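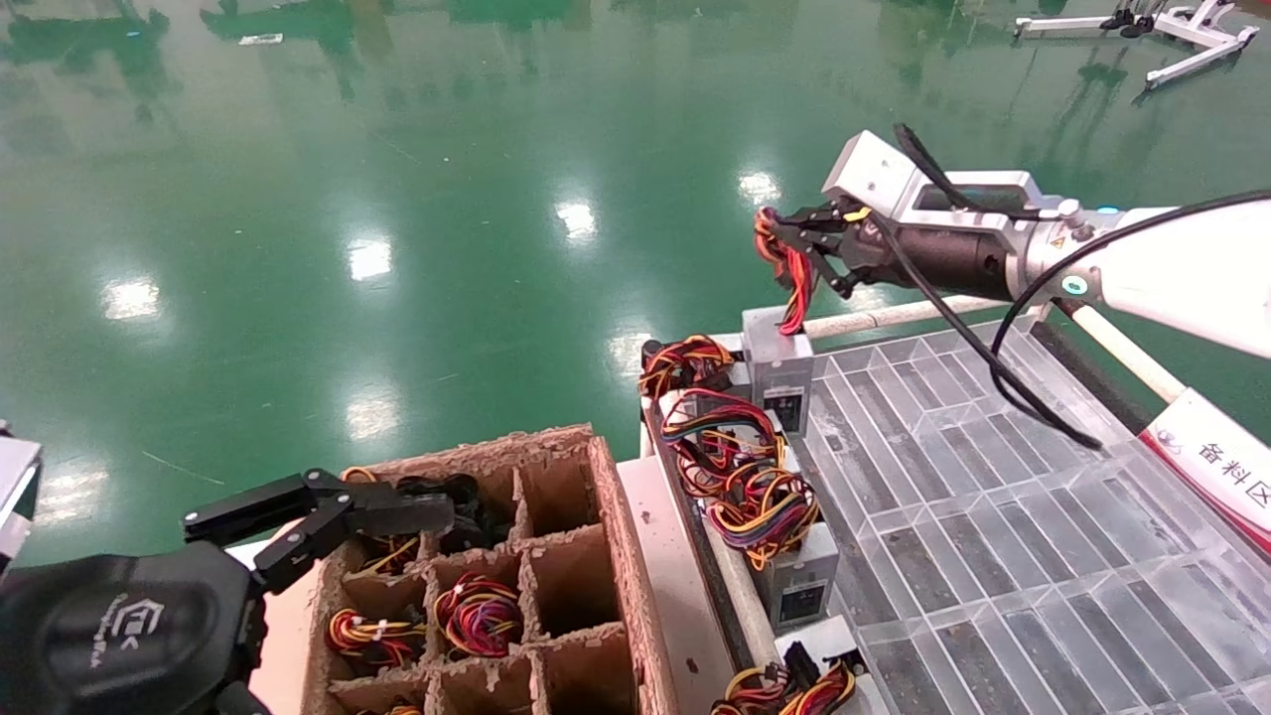

Last changed: Oct 13, 2018

Packers for wire bundles – Hultum site, days and evenings

Plurkero is taking on packers for the wiring section at Hultum. The work is putting finished wire bundles into cardboard boxes that are split into compartments by cardboard partitions, one bundle to a compartment, with the ends tucked in so the next layer of card lies flat. You will also fold the boxes, fit the partitions and stick the labels on.

Bundles come in several colour mixes, red and yellow being the most common, so you must be able to tell wire colours apart reliably. There is a short colour test at the interview. Tangled bundles go back to the bench – please don't pull at them.

We have 9 places, running until the end of February. Shifts are eight hours with a paid break. Pay is £515 a week before tax, with a bit more for evenings. Most of the day is spent standing. The floor is smooth painted epoxy and flat-soled safety shoes are required; we supply these after the first three shifts.

No experience needed. Packers who have worked at Stevens or Undonier should say so, as the box layouts are similar.

Apply in writing to Afiq Leew, Packing Office, quoting job 168. Interviews are held on site.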